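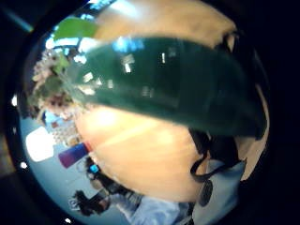

Desk Accessories > Vases and Artificial Flowers

Arranging the stems

1. Spread the leaves first, then the blossoms.
2. Set the tallest stem last. Keep it under 30 inches.
3. Hold the vase near the base when you move it.
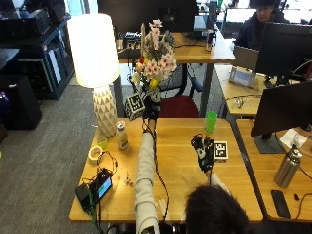 Page last changed: September

4. Leave at least 6 inches between the flowers and a lit table lamp.

Caution: Artificial petals can fade or warm up near a bulb — turn the lamp off before dusting.

Note: For replacement Virág stems, see section 9.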